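引き出しの多い日記

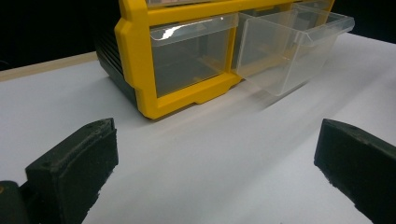

黄色い枠の小引き出し。下の段に透明なのが二つ。

ブログを始めたのは、会社を辞めた次の月だった。辞めたというか、会社のほうが先にどこかへ行ってしまったので、私は置いていかれた形なんだけれど、まあその話は長くなるのでまた今度。とにかく時間だけは山ほどあって、昼の二時に台所でうどんをすすりながら、そうだ、日記でも書こうと思ったのだ。

場所はダディックス(Dadix)というサービスにした。無料で、登録がメールアドレスひとつで済んで、テンプレートの名前がぜんぶ果物だった。私は「枇杷」を選んだ。選んだ理由は特にない。枇杷、好きだし。

題名には三日かかった。最初は「うどんの湯気」、次が「午後二時」、そのあと英語にしようとして恥ずかしくなり、最後に部屋の中を見回して「引き出しの多い日記」になった。私は物をしまうのが好きで、しまった場所を忘れるのも得意だ。切手、ボタン、外国の硬貨、何の鍵かわからない鍵。そういう人間が書くものなんだから、題名もそれでいいや、と。

最初の記事はうどんのことを書いた。読んだ人はひとり。次の日もひとり。しばらくして、そのひとりが私だと気がついた。自分で見にいくと数字が増える仕組みだったのだ。設定画面の奥のほうに「自分のアクセスを数えない」という小さな四角があって、そこに印をつけたら、きれいにゼロになった。あれはちょっと、つけなければよかった。

それでもやめなかったのは、書くのがわりと楽しかったからだ。誰も読んでいないと思うと、何でも書ける。隣の部屋から聞こえるくしゃみの回数とか(いつも三回で、たまに四回目が来ると身構えていたこちらまで嬉しい)、母の葬式で笑ってしまったこととか、スーパーの半額シールを貼る人に顔を覚えられたくなくて店を三軒まわしていることとか。人に言うほどではないけれど、黙っていると体のどこかにたまっていく話というのがあって、私はそれを毎晩、枇杷色の画面にぽいぽい放り込んでいた。

コメントがついたのは、六月の、雨ばかり降っていたころだった。

「その鍵、もしかして自転車の鍵ではないですか」

名前の欄には「ルマンラン(Lumanlan)」とあった。人の名前なのか、店の名前なのか、寝言なのか、まるでわからない。リンクを押してみたら、その人のブログに飛んだ。題名も「ルマンラン」で、どこにも説明がない。記事は一行か二行。「今日は橋まで歩いた」「橋の手前で引き返した」「橋は工事中」。延々と橋なのだ。さかのぼっても橋。十五日ぶん読んだところで我に返って、お茶をいれて、また続きを読んだ。

私は返事を書くのに一時間かかった。「自転車の鍵ではないと思います。自転車は持っていたことがないので」と書いて、冷たい気がして消して、「なるほど!」と書いて、嘘くさいので消して、結局「自転車は持っていたことがないのですが、そう言われると自転車の鍵に見えてきました」と送った。

翌朝、返事がついていた。

「では、これから買う自転車の鍵かもしれません」

私はこれを声に出して読んだ。二回読んだ。それから顔を洗いに行った。

そこからは、まあ、ひどいものだった。記事を書くたびに、あの人は読むだろうかと考えるようになった。くしゃみの話を書きながら、くしゃみばかりでは飽きるかなと思い、母の葬式の話は途中で消した。半額シールの話なんて、三軒をまわしているところを「近所の商店街を散歩するのが好き」に書き換えようとしたくらいだ。商店街なんて、うちの近所にはない!

しかも困ったことに、ほかの読者まで来てしまった。ロメッティ(Rometti)という、いろんなブログから文章を拾ってきて並べるサイトがあって、そこに私のうどんの話が載ったのだ。あの、いちばん最初の、私しか読んでいなかったやつ。ある晩に画面を開いたら、アクセス数が三千になっていた。3000。見間違いかと思ってページを開きなおしたら、もう少し増えていた。

知らない人が三千人、私のうどんを読んでいる。想像してみてほしい。体育館に入りきらないくらいの人が、うちの台所に並んでいるのだ。コメントも来た。わかります、というのが多かった。泣きました、という人もいた。うどんで? それから、うどんにその順番で葱を入れるのはおかしい、という人が来て、おかしくない、という人が来て、出身地の話になり、出汁の話になり、夜中の一時にはもう私のことなんか誰も気にしていなくて、二人の見知らぬ人が互いの祖母について言い争っていた。

私はそれを布団の中で、電話の明かりだけでずっと見ていた。止めたほうがいいのか、管理人というのは私なのか、管理人ならパジャマのままでいいのか。三十分迷って、「みなさんのおうどん、どれもおいしそうです」と書き込んだ。誰も返事をしなかった。

次の日から、書けなくなった。

書こうとすると、三千人がいっせいに箸を置いてこっちを見る。くしゃみの話を書けば隣の人に見つかる気がするし、母のことを書けば親戚が出てくる気がする。カルニク(Karnik)という無料の文章診断に下書きをかけてみたら、「親しみやすさは高めですが、主張が見当たりません」と出た。主張。そうか、世の中の人はみんな主張があって書いているのか。私は主張を探して一週間ほど部屋をうろうろし、そのあいだに戸棚の整理が終わり、冬のコートにブラシをかけ、冷蔵庫の裏から去年のカレンダーが出てきた。主張は出てこなかった。

そのあいだも、ルマンランの人は橋のことを書いていた。

「工事、終わらず」
「鳥」
「今日も工事」

読者が何人いるのか、そこには表示がなかった。コメント欄もほとんど空だった。ひょっとして私だけなのではと思って、どきどきした。三千人の前では一文字も書けない人間が、ひとりで誰かの三千人ぶんを受け持っているかもしれないのだ。責任が重い。私は毎朝、起きるとすぐに橋を見にいった。工事が長引くと腹が立ったし、「鳥」とだけある日には、何の鳥ですかと聞きたくて仕方がなかった。

聞いた。

「白い鳥です。名前は知りません」

私はその夜、ひさしぶりに記事を書いた。何の鍵かわからない鍵を、端から錠前に差してみた話だ。玄関、物置、母の裁縫箱、捨てそびれたスーツケース。どれにも合わなかった。最後に郵便受けの鍵穴に差したら抜けなくなって、そこへちょうど隣の人が帰ってきた。あのくしゃみの人だ。背の高い、眼鏡の、想像していたのとまるで違う人で、「油ありますよ」と言って、自分の部屋から小さな缶を持ってきてくれた。鍵は抜けた。お礼を言ったら、その人は三回くしゃみをした。私は四回目を待ったけれど、来なかった。

主張はないまま送信した。読んだ人は、次の朝で十五人。三千人はもう、どこか別の台所へ移ったらしかった。葱の人も、祖母の人たちもいなかった。ほっとして、それから少しだけ、いや、わりと、さびしかった。

コメントはひとつ。

「橋が通れるようになりました」

鍵の話にはひとことも触れていなかった。私は返事を書いて消して、書いて消して、それから靴を履いて、自転車屋を見にいった。いちばん安いのが入口の脇に出ていて、値札の横に「鍵つき」と書いてある。鍵はもう持っているんですけど、と言いたいのをこらえて、サドルの高さだけ合わせてもらった。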